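July 15, 2021
Stone care notebook, bench kitchen

Back to the countertops after too long away from them. The last proper entry I can find on the marble is from February, and it stops halfway down a page with a coffee ring on it, so I am going to try to do better this time and write things down while they are fresh. Vitória Fonseca, if you are reading this before I have had a chance to talk to you, please add your own notes in the margins as you always do. I like them, even the ones that disagree with me (especially those, most days).

The question we left hanging was a simple one. People come to us with polished marble in their kitchens and ask what they should wipe it with every day, and we have been giving them an answer that is mostly habit. We say water, a microfiber cloth, then a dry towel, and off they go. I still think it's a good answer, but I wanted to see how little water and how little product we could get away with before streaks show up, and whether the spray we have been handing out does anything that plain water doesn't.

So, the products. Koden is the pH-neutral spray we have had on the shelf forever. Joda is the newer one, sold as a concentrate, and I mixed it weak, weaker than the label asks for, because the label strength left a haze on the dark sample back in the winter and I didn't care to spend another afternoon buffing that out. Kuroda is the dry polish, and I left it out of this round altogether. It makes everything look lovely for a day and then you have no idea what you are judging. The towels are the Flurkberg ones, washed without softener. Please, please keep them out of the general wash! I found one in there with the aprons and it now pushes water along like a sheet of plastic.

Method, so that whoever repeats this does it my way at least once. Dust first with a dry cloth, always, even when the counter looks clean, as grit under a damp cloth is how you get those fine curved scratches that only show in the evening. Then a light spray in one patch, well away from the edge. Let it sit for 42 seconds by the wall clock (an odd number, I know, but it is what I counted the first time and I have stuck with it so the results line up). Then wipe with the folded microfiber, overlapping each pass, and follow with the towel. I did 2 passes with the cloth and 2 with the towel for each product, and 3 patches per product, moving along the slab so that no spot got treated twice. 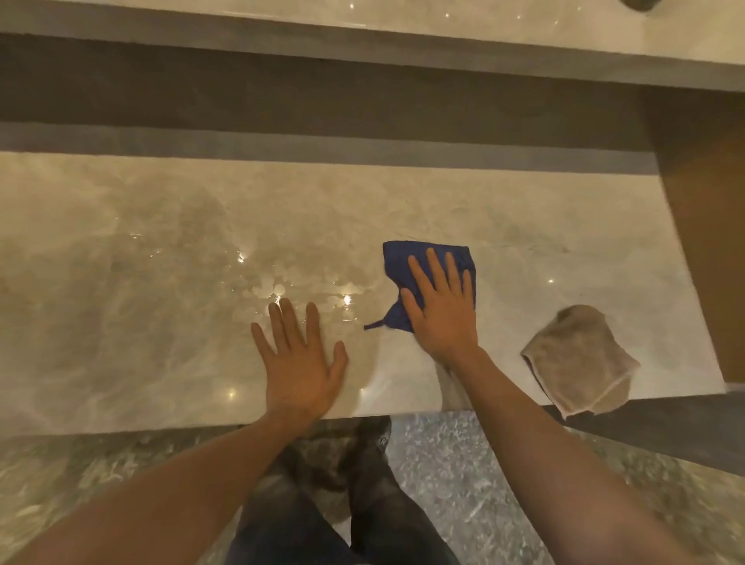
What I keep coming back to is how much the amount of liquid matters compared with what is in the bottle. With plain water, a small patch lifted cleanly and the towel left nothing behind that I could find, even crouched down with my cheek almost on the stone. When I got generous with the trigger, I was chasing water all over the place, and the cloth gave up well before I did. The Koden patches behaved very much like the plain water ones, with perhaps a touch less drag under the hand. I would not swear to it. It may just be that I was getting into the swing of things by then and leaning less.

The weak Joda mix was better than I feared. No haze on any of its patches once they had dried, though the first one had a faint line where I had stopped partway to answer the phone and then picked up again from the wrong side. One more pass with the towel took care of it. I count that as my fault and not the product's, but I am writing it down anyway so it doesn't turn into a mystery later.

A few words on cloths, as this is where I changed my mind. I have always told people to fold the microfiber into quarters and turn to a clean face as they go, and I still say that for the final wipe. For the first pickup, though, a cloth scrunched up loosely in the hand seems to do the job perfectly well, and it gets into a puddle faster than a neat flat pad does. It is less tidy and I can hear my old boss sighing, but there it is. The trouble comes when you try to finish with the same bunched cloth. You press harder where the folds are and lighter in between, and you end up with little trails. Scrunch to pick up, fold to finish, then the towel.

Veining makes everything harder to read, too. Pale, cloudy stone forgives a lot, and a streak that would jump out at you on black granite can hide in it quite happily. I took to looking at the reflections of the ceiling lights and moving my head from side to side. Where a light keeps a clean edge, the surface is clear, and where it goes soft or smeary there is still something on the stone. Feeling with the bare palm helps as well, though you then have to wipe off your own handprint, and I did forget once.

Still to do:

Repeat with the Joda at label strength on the pale marble, to see whether the haze was the mix or the dark sample.

Try the same thing on the honed offcut by the back door. I expect it to hold on to water longer.

Order more microfiber cloths. The older ones are getting thin at the corners.

Vitória, could you run the Koden patches again on your own, without looking at my marks? You have a lighter hand than I do and I would like to know if that shows. The spray bottles are labeled on the bottom as well as the side now, after last time. I left the towels drying over the rail and will fold them in the morning.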